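Simulated kitchen demos: how many layouts before it stops helping?

ketbridge_sim
We have 2,000 scripted episodes for Palum, all in one kitchen family with grey drawers and a plank floor. Held-out layouts still score badly. Arm and renderer are fixed.

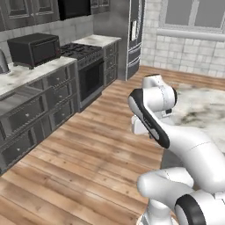 The start pose is jittered by 7 cm, the cabinet layout hardly at all. I suspect the second matters more.

prarnar
Disagree. We went from 32 layouts to 306 and gained very little. Start pose was the problem – widen that first.

Tyson Gill
Depends on the camera. If it sits behind the arm, the links hide half the room and the policy learns the arm's outline. Post a view with the fingers clear.

ketbridge_sim
Same kitchen family: 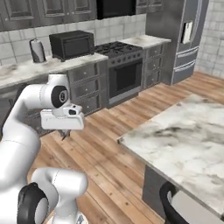

Gripper over the floor, range and fridge behind, island to the right.

nowakowski
I'd still vary the layout. prarnar's test changed textures as well, so it settles nothing.

prarnar
Textures were frozen in the second run. I'll post the config.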